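Things under the table

Rostport, Saturday, February 25, 2012

When I moved to Kevside I had one table, and under it there was only floor. I was proud of this floor. I washed it every evening, which took me three minutes, and I thought that people who keep their belongings under the furniture must be a little lazy. I have now lived in the same flat for 11 years and I would like to take this opinion back.

The magazines tell us that every object must have its place, and by place they always mean something with a door. A cupboard, a chest, a box with a lid and a label. Last April I went to the big shop in Fevotdale to look at such a cupboard. It cost 970, without delivery, and it was so deep that I would have needed to stand the table in the corridor. I went home on the bus and put the things back where they had been.

My argument is simple. The space under a table is already paid for. It is dry, it is low enough for children to reach, and one does not walk there. In a small home it is maybe the only spot where a thing can wait for some months without being in the way of anyone. The objects which live there are mostly of one sort: too big for a drawer, used too seldom for the kitchen, and still too good to be thrown out.

I accept that there must be a limit. A passage has to stay free, and food should not be kept on the floor. When two tables stand close together, as in so many of our houses, the temptation is double and the shadow hides a lot.
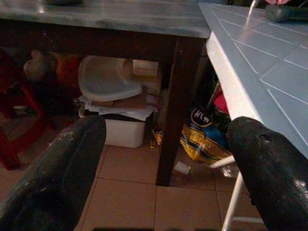
A reader in Landry wrote to me after my first article on this subject that I was only defending dust. She had kept things under her own table for three winters, she said, and when she finally pulled them out she did not want to touch any of them, so what was the saving? It is a fair remark. I answered her that a tray can be washed and a wooden leg can be wiped, but the cupboard must be bought first. She has not changed her mind.

I also have not changed mine, but I now pull everything out at the beginning of each season and look at it in daylight. Some of it goes to the neighbours. The rest goes back under.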